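Nudham Neighbors > Food & Kitchen > Farm box worth it?

cwhiteley_82
Posted 16th March
So I signed up for the Drilar produce box after my sister wouldn't quit raving about it (she gets the big one, naturally). Two deliveries in and I'm torn! The stuff tastes great but I live alone and I can't eat that many peppers.
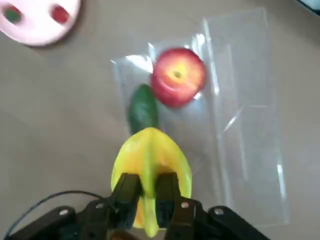

Yellow bell pepper

I've been putting them in eggs, in chili, on toast... any ideas? Also does anybody know if you can skip a week without calling them?

fadwa_s
Roast them and freeze them flat in bags, Cyril! I had 102 bags one August and we ate every one. And I'd take a surprise box over the grocery store any time. I'd never bought a star fruit in my life before I started getting boxes, and now I slice it into salads 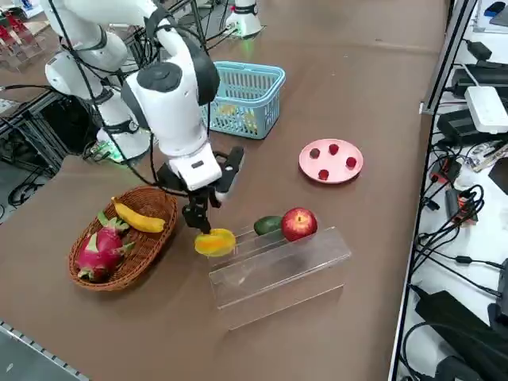
and my kids fight over the end pieces. Wait till the edges go a little brown, it's sweeter that way.

pondroad
Gotta disagree with Fadwa. I added up a year of boxes and it came to $1,224, and we composted a lot of it. The Ait Brahim stand lets you pick your own and you only pay for what you'll eat.

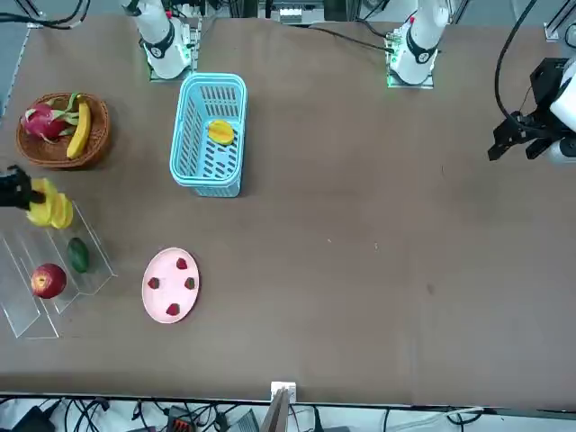

Fadwa Shehata again, and pondroad, that stand closes at noon! Some of us work. Cyril, you can skip online, it's under deliveries.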